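Search tickets Enter a keyword or ticket number Go

Print this page | E-mail this page

Ticket 1893: Pitch speeds missing from scoreboard
Status: Closed
Opened by: Maricruz Chávez, Mendoza ballpark
Assigned to: Florian Schnyder

Problem as reported: During Thursday's game the outfield board stopped showing pitch speed in the third inning. Balls, strikes, outs and the line score kept updating. Speeds still showed on the press box laptop.

Florian, 5:10 p.m.: Restarted the Zumico display service from here. Speeds came back for one batter and then went blank. Asked Maricruz to leave the laptop on after the game.

Florian, 9:45 p.m.: Log from the laptop shows the radar feed going out on port 3000. The board controller is set to drop any reading that arrives more than 20 seconds late. Every reading after the second inning was dropped. 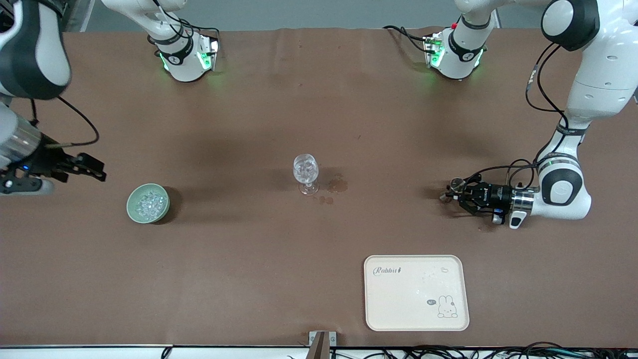
Jorneck Baseball League – Scoreboard and Stats Support

Uriel Maldonado, 10:20 a.m.: Compared clocks. The controller was 30 seconds ahead of the laptop, so each pitch looked old when it got there. The controller had lost its time server setting after the April update. Put the setting back and restarted.

Maricruz, 2:15 p.m.: Threw a few from the mound with the gun on. All speeds showed on the board. Left it running through batting practice and it didn't go blank.

Uriel, 2:40 p.m.: Closing. The visiting bullpen display uses the same controller model and needs the same check before the next home stand. Opened a separate ticket for Krishnamoorthy Arumugam.

Recent tickets
Pitch clock horn too quiet on first base side
Box score export puts pinch runner in wrong slot
Arkodura park: count resets after mound visit
Roster upload rejects accented names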